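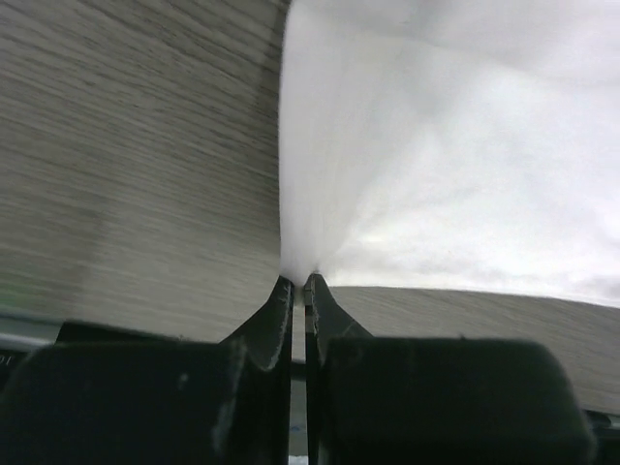
White cloth on a wood-grain tabletop.

Small tips for people who travel by train every week

I take the train from Grestthorpe to Lenda every Thursday, 16 stops, and I have made most of the mistakes already. These are the things that I do now at home and on the way.

Shirts. Fold the sleeves to the back, then roll from the bottom up, and close the roll with a wide rubber band at the collar end. Put the roll at the top of the bag. When you arrive, hang the shirt in the bathroom during your shower and pull the front flat with your hands.

Food. A sandwich with tomato becomes wet after one hour. Pack the tomato in a separate small box and add it when you eat. Boiled eggs are good food but please eat them on the platform, your neighbors will thank you.

Coffee stain on the seat or on the trousers. Press with a dry napkin, do not rub. Then cold water, a few drops only, and press again. At home I soak the trousers in 400 ml of cold water with one spoon of white vinegar for 35 minutes and wash as usual. Try first on a hidden place, some colors do not like vinegar.

Wheels of the suitcase. If they make noise, there is hair around the axle. Cut it with nail scissors and pull it out with tweezers. One drop of sewing machine oil on each wheel is enough. I do this every April.

Tickets. I keep the paper ticket in the same pocket always, left side inside. Before this rule I paid for a second ticket 3 times.

Smell in the bag. Leave it open overnight with a cup of baking soda inside. In the morning shake it outside, not over the carpet.

Yichen Tan wrote to me that dry tea leaves in an old sock work also. I did not try it yet.

Aleksi Pelkonen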